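Two-arm cell, tape on the right thumb: what do you all do for fingertip wear?

Forum: Workbench Robotics > Upkeep and Repair
Thread started 12/14/23
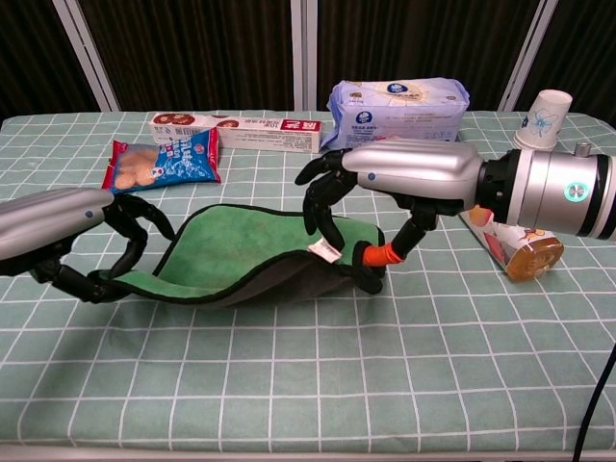

Both hands on the green towel, orange tape on the right thumb

ihsuan_w
Posts: 94

Hi all! I've been reading this section for ages and finally have something worth posting. I look after a two-arm cloth cell at Grorside (arms on either side of one table, multi-fingered hands, lots and lots of towels) and I want to talk about thumbs.

Our right thumb takes a beating. It does most of the pinching when we stretch a cloth between the hands, and the rubber pad on the tip goes shiny and then starts to creep. Back in October I started putting a band of orange tape just above the tip. The tape isn't there for grip. It holds down the skirt of the pad so it can't roll up the finger, and it gives me a mark I can find from across the room.

My routine right now:

Wipe the pads on both hands with a damp lint-free cloth before the first run.
Look at the tape edge. If it has lifted anywhere, peel it and redo it.
Run the two-hand stretch on the fuzzy green towel and watch the corners.
Log the finger zero offsets. Anything over 9 counts from the last log gets a re-zero.
Change the right thumb pad at 800 grasps, whatever it looks like.

I love this cell, it's the nicest thing I've ever been handed at work, and I'd like to keep it nice. So what do you do about pad wear? Does anyone else tape?

Ihsuan

----------

TihoA
Posts: 1,206

Great first thread! I used to tape and stopped. The adhesive warms up, travels, and gets into the last joint. I had a finger on our Droro cell that would close fine and then open late, and when I took the cover off there was a brown smear right around the pin. Took me an evening with swabs to get it moving freely again.

If the skirt is rolling, the pad is a size too big or the seat is dirty. Fix that and you don't need tape.

Also, 800 on a thumb seems generous if you're working with terry or fleece. That stuff is like fine sandpaper.

Tihomir

----------

fulvio_l
Posts: 377

I'm going to disagree with Tiho a bit. Tape is fine if you keep it off the joint and change it often. The trouble comes when people wrap it and forget it for a month. Ours gets changed every Monday, no matter what. Cloth tape, one and a half turns, end of the tape facing the back of the finger so the fabric doesn't catch it.

What I'd look at first is how hard you're pulling. In your photo the towel has a good sag in the middle, so you aren't cranking on it in that pose. Is there a step where you pull it tight? That's when pads creep for us. The arms are strong and the fingers aren't, and if one arm moves away a hair early the thumb pays for it.

----------

ihsuan_w
Posts: 95

Fulvio, yes! There's a snap-flat move after the stretch, and I had never thought about the timing between the arms. I'd been treating the thumb as a thumb problem. Going to slow that move down and see.

Tiho, I measured, and the lower edge of the tape sits clear of the joint, but I take the point about adhesive. I'll pull it tonight and look underneath. Which pads do you run?

----------

TihoA
Posts: 1,207

The thinner Fonisach ones, 65 hardness. They feel too hard in your fingers and then they turn out great on fabric. I rough up a new set with a gray scuff pad, just a couple of passes.

----------

amanuel.h
Posts: 58

Jumping in with a question about the table. I'm setting up a similar cell and I see you've got a gridded tablecloth under everything. Is the grid for calibration or did you just like the color? (I do like the color.) And do you tape it down? Mine walks toward the front edge all day long.

Second thing, please look at that black cable by the lower right corner of the table. I had one hanging like that and the arm didn't touch it, I did, with my knee, and pulled a connector half out. The fault log blamed the wrist for two days before I found it.

Amanuel

----------

ihsuan_w
Posts: 96

Ha, the color was a happy accident. We don't calibrate from the grid, there's a proper board for that. I use the lines to put the towel back in the same spot by eye, which makes my logs easier to compare. It's held with double-sided strips under the long sides. Clean the table with alcohol first or they let go.

Cable: fair. Adding a clip. Thank you!!

----------

yc_hsueh
Posts: 640

Nice cell. My two cents is about what else is on the table during checks. You've got a biscuit bag, a long carton, a big soft package, a paper cup, and a bottle lying on its side partly under the right forearm. I clear everything except the cloth before I run a maintenance stretch. If you're logging offsets and the arm leans on a bottle, even lightly, you'll chase that number all afternoon.

I know people like to leave the pick items out so the next run starts quickly. I've been that person.

Yung-ching

----------

fulvio_l
Posts: 378

Clearing the whole table every time is overkill, in my opinion. The stuff along the back isn't in the path. The bottle I'd move, sure.

----------

yc_hsueh
Posts: 641

We'll have to differ. The path is the path until somebody edits a waypoint. It takes me less than a minute to lift everything onto a tray, and then I never have to wonder.

----------

amanuel.h
Posts: 59

Tray with outlines drawn on it, so everything goes back where it came from. Best thing I've stolen from this forum, I think it was from the old Yang gripper thread.

----------

ihsuan_w
Posts: 97

Update! Pulled the tape. There was a little tackiness on the pad skirt and none at the joint, so Tiho gets half a point. The seat under the pad was packed with green fuzz, though, a proper little felt ring of it. I picked it out with a wooden toothpick, wiped the seat, put on a fresh pad, and it sits flush now. I also checked the left thumb, and that one had hardly any.

Then I slowed the snap-flat move and gave the left arm a small delay to match the right. Ran it with a cleared table (hi Yung-ching, I found a tray). Offsets stayed well inside my limit for the whole set.

I'm keeping the orange tape for now, changed weekly Fulvio-style, and I've ordered the harder pads to try after the holidays. If those hold without tape I'll come back and say so.

----------

TihoA
Posts: 1,208

Half a point accepted. Check the seat again after your next few hundred grasps, new towels shed the worst in the beginning. Wash them once before they go anywhere near the hands, no fabric softener. Softener leaves a film and your pads will skate.

----------

fulvio_l
Posts: 379

Seconding the softener thing. Also cut the care label off that towel. Ours got pinched under the thumb one run out of ten and the grip came out different each time.

----------

ihsuan_w
Posts: 98

Oh, the label! It sticks out right by the right hand. Scissors are coming out tomorrow morning.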